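Re: [shopfloor-auto] Are arms ready for small gearbox assembly?
From: Csaba Farkas
Date: 28/03/2020

Replying on list as a couple of people wrote to me off list with the same question.

> We do short runs of planetary reducers at Tirkness, never more than 44 in
> a batch, and the fiddly part is setting the planets on the carrier before
> the ring goes over. It ties up a bench and a person whose labour I would
> sooner have on inspection. The Dobos people tell me a small arm with a
> two-finger gripper will do it now, with no fixture and no teaching beyond
> a few demonstrations. Does that match what anyone here has measured? I
> don't need it fast. I need it to run through lunch.

Short answer: partly, and the part that works is probably not the part that is costing you money.

We have been running this task at Grekis since December, on a bench arm with a parallel gripper, a plain dark mat and no locating fixture other than the carrier plate itself. The policy is trained on demonstrations. We logged 477 attempts at placing a single gear, all from a random start position on the mat. I will take the stages in order, as lumping them together is how the sales figures get so good.

1. Finding and picking the gear.

Close to solved for our purposes. Metal spur gears on a dark matte surface give the camera plenty of contrast. Failures here are mostly two gears touching, where the fingers close on both or push one under the other. Spacing them out by hand fixes it, but then you have a person spacing out gears. A cheap vibratory tray would do the same job.

2. Carrying the gear to the plate.

No trouble. The part weighs next to nothing and the path is short. Cable routing at the wrist matters more than I expected. Leave enough slack for the full wrist rotation and tie it back from the fingers.

3. Placing the gear at its position on the carrier.

Here it gets slow. Lateral error on release was under a millimetre most of the time, good enough for a gear that drops over a chamfered pin and poor for one with a square shoulder. The arm has no force sensing, so when the bore catches on the pin it presses until the position error trips a limit. A person feels the catch and wiggles the part without thinking about it. We scripted a small spiral search, which recovered over 53 of the stuck placements, at a cost of 8 seconds each.

The second trouble is the plate. It is light, and contact with the fingers or the gripper body can shift it. Once it moves, every placement planned from the earlier view is off by the same amount. Taking a fresh view before each gear helps. Fixing the plate down helps far more, and I would do that first.

The photo at the foot of this section is from our bench, with two gears on the carrier plate and the fingers close in at its edge. It should give you an idea of the clearances. The gears overhang the rim, so there is not much room to come in from the side.

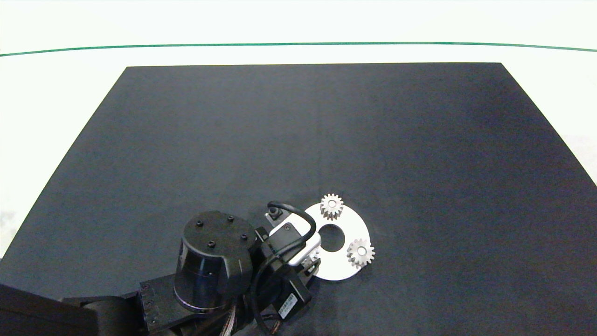 4. Meshing with the sun and the ring.

Not reliable, and I would not plan around it. The teeth have to be brought into phase, and without torque feedback the arm cannot tell a tooth-on-tooth jam from a seated part. Prerkberg showed it working with a wrist sensor and a compliant mount, but the hardware cost more than the rest of the cell. For your batch sizes I would keep a person on this step and let the arm prepare loaded carriers in a tray beside them.

On running through lunch: ours will do it if a dropped gear is allowed to stay dropped. Add a check after each placement and have it set the doubtful carriers aside.

I can send the log format and the search script to anyone who wants them. If you have the pin and bore dimensions handy, post those too, as the fit will decide most of this.

Csaba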